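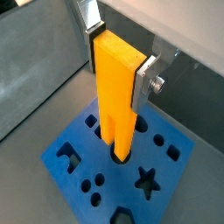

Re: Shape sorter, worth buying?

Saeed Ghaffari wrote:
> The blue Arkolard board is great. Star, arch, round holes, every piece has its own place. 50 at Chauke.

I doubt it.

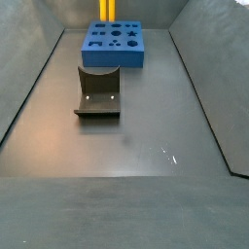
Three little round holes in a triangle is a fussy thing to ask of a toddler. And the yellow piece has a notched end.

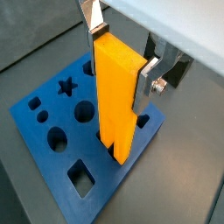 Price

Cesach wants 30 for what looks to me like the same board.

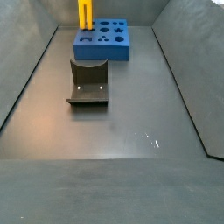 I'd try the star first, then decide. Has anyone had one last past January?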